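Loltance wrist-view set, README
Last touched 4 Jan 2026

Hi! I'm building a small two-finger arm on a bench in my garage, and until the real thing stops eating its own cables I'm doing most of the practice in simulation. Loltance is what came out of that: 80 short episodes, all rendered from a camera looking out past the fingers. I drove every one of them myself with an old gamepad (my thumbs are still mad at me).

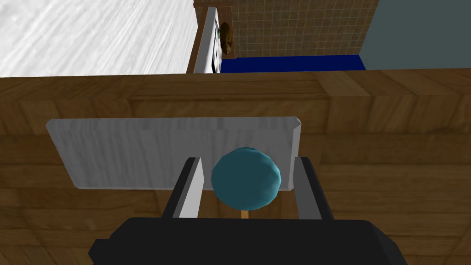
Teal ball on a stick between the open fingers, gray board behind it on the wood counter.

What you get

One folder per episode, with the rendered frames, the joint log and a text file with whatever I was muttering about at the time. The logs run at 50 Hz, and the frames are slower than that, so match them up by timestamp and please don't use the row number. I did it by row number all through September and had to redo the lot.

The textures are whatever I had lying around in my assets folder, so expect a lot of brown tile and a pale blue marbled panel with grooves in it that I'm way too fond of.

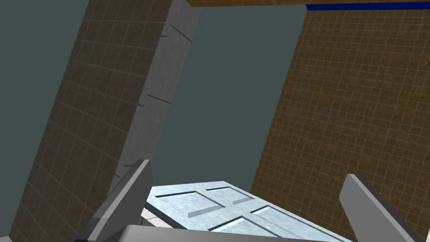

Known problems

Episode 51 has a scrambled joint log. I kept the frames because they're fine, but leave it out of anything you train on. Past the room geometry you just get flat gray-blue, no sky, no floor, nothing, and if your model leans on background cues it's going to get weird there. I also changed the finger shading partway through and never went back to rerender the early ones. Sorry!
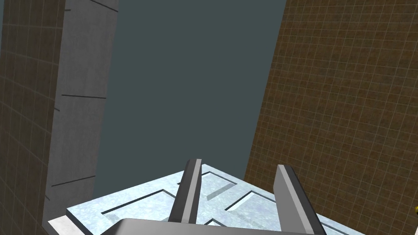
Fingers open over the marbled slab, tiled walls left and right.

Splits

I hold out 4 episodes for testing, listed in holdout.txt. Frames with nothing in the grip stay in on purpose, and you'll want them if you're training anything to tell holding from not holding.

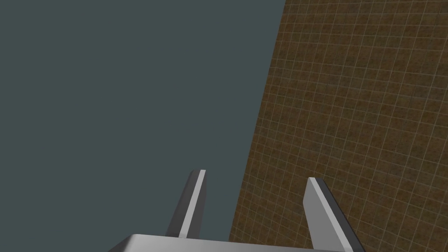
Oda Tveit thinks four is too few to test on and would hold out twice as many, picked by texture so the tile doesn't show up on both sides. Fair point, and I'll do it that way in the next version. If you've got a better split, send me your holdout.txt and I'll add it to the folder.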